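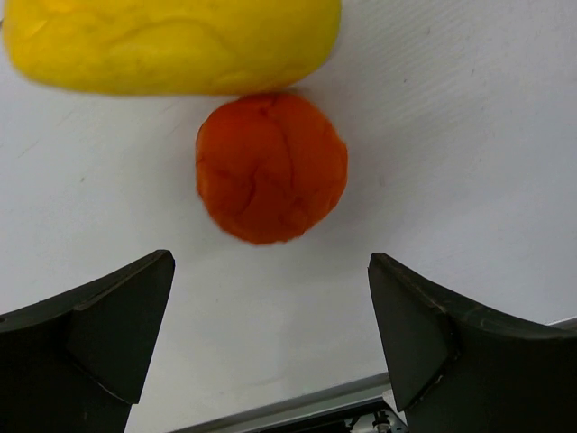
Tremusham Residents' Forum: Shared Room Booking Rules

Sekar Lumbantobing (moderator)
Members are asked to comment on the draft booking rules for the Wilton Room before the end of May. Under the draft, each household may reserve the room for up to 9 hours a month. The refundable deposit would rise to 74 dollars. The full text has been sent to all 126 households.

stemia_block
I support the monthly limit. I do not support the deposit. The present amount has covered every claim recorded in the minutes, and the draft gives no grounds for an increase.

Intan Sutanto
I must respectfully disagree with the previous member. Refinishing the floor last year cost more than 400 dollars, and that sum was paid from general dues. Households that never use the room should not bear such costs. With regard to food, I ask that the present wording be kept, so that light refreshments remain permitted. 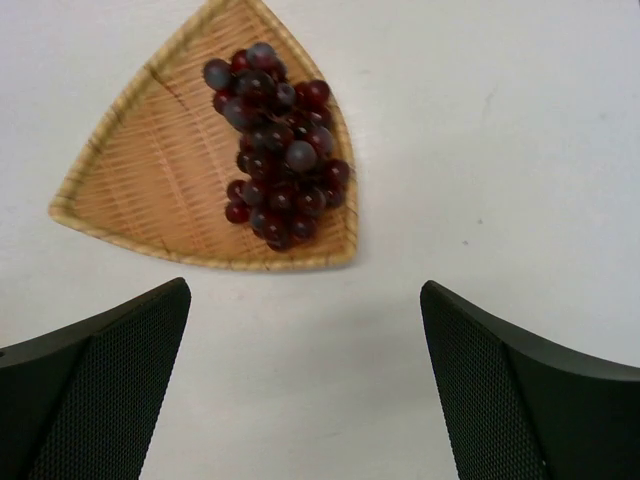

Grapes in a woven tray.

rojanasak_2
Floor wear is ordinary upkeep and is properly charged to dues. A deposit is meant for damage by a known party. The two matters should be voted on separately.

Intan Sutanto
I would accept separate votes, provided both are held at the same meeting.

Sekar Lumbantobing (moderator)
The request is noted. The deposit and the monthly limit will appear as separate items on the ballot. Comments on the food clause may be posted here until 5 p.m. on the closing date.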